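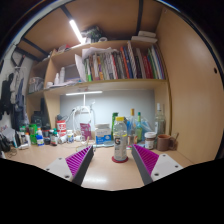
Frequently asked questions

The Cokumora Table Tennis League gets the same questions every February, when people remember their resolutions and find an old bat at the back of the cupboard. Please read these before emailing us. If you email us first we will only send you the link.

Do I need to be any good?

No. The bottom division has been kept going for years by people who aren't. If you can return a gentle serve more often than you apologise for missing one, you'll be fine in Division Four. If you used to be good, see "I used to be good" further down.

Where do you play?

Most home matches are at the Bulow Centre, in the long room behind the squash courts. The Subramaniam Hall takes the overflow and all of Division Three. It has better lighting and a floor that slopes very slightly towards the kitchen, so stray balls at least end up in one place. Check the fixture list, as we've had whole teams warm up at the wrong venue.

When are matches?

Tuesday evenings, first ball at 7.30. Doors open at seven and the tables need putting up, a job that somehow always falls to whoever arrives at one minute past. A full match takes two to three hours depending on how many games go to deuce and how long your captain spends looking for a pen.

How many teams are there?

16, in four divisions of four. You play everyone in your division home and away, then the whole thing starts again after Christmas with one team promoted and one relegated. Yes, you'll see a lot of the same faces. Bring biscuits and it goes more smoothly.

How many players do I need for a team?

Three on the night, and we suggest registering five. People have children, colds and tickets to things. If you turn up with two you concede the third player's games, and if you turn up alone we'll find you a knock but you've lost.

I haven't got a team. Can I still join?

Yes. Fill in the form, tick "looking for a team" and say roughly how well you play. Be truthful here. We had a run of self-declared beginners with three rubbers and a towel holder.

I used to be good. Which division should I go in?

The one below the one you're thinking of.

How does the rating work?

Everyone starts on 300 points. Beat someone rated above you and you gain more, lose to someone rated below you and you'd rather not look. Most regulars in Division Two sit near 450. The highest rating the league has ever recorded is 1,575, set under the old system, which was later found to be adding the bonus twice. It stays on the board because it's in permanent marker.

What do I have to wear?

Shorts or tracksuit bottoms, indoor shoes, and a shirt that isn't the colour of the ball. The balls are white. Outdoor shoes will get you sent back to the car park by the Bulow Centre, who are stricter about their floor than we are about anything.

Can I use my own bat?

Please do. One side black, the other a bright colour, no home-made surfaces. There's a box of club bats if you need one, and they've been described as "tactically unpredictable".

Can I eat and drink at the tables?

Drinks with lids can go on the side benches. Nothing on the playing surface, ever, including your phone, your keys and the score sheet.

What is the Lorkari Plate?

Our end-of-season handicap cup. Weaker players start each game with points in hand, calculated from the ratings, and stronger players spend the evening explaining why the calculation is wrong. It's open to everyone who has played at least six league matches.

My opponent's serve is illegal. What do I do?

Mention it politely at the end of the game. The ball should be thrown up from an open palm and be visible throughout. If it keeps happening, tell your captain, who'll tell their captain, who has been told before.

Can I get a refund if I stop playing?

Before your first match, yes, in full. After that, no, though you may pass your place to another player if your captain agrees.

Can I bring someone to watch?

Of course. There are chairs along the wall. Ask them to wait for the end of the point before walking behind the table, and not to clap the net cords.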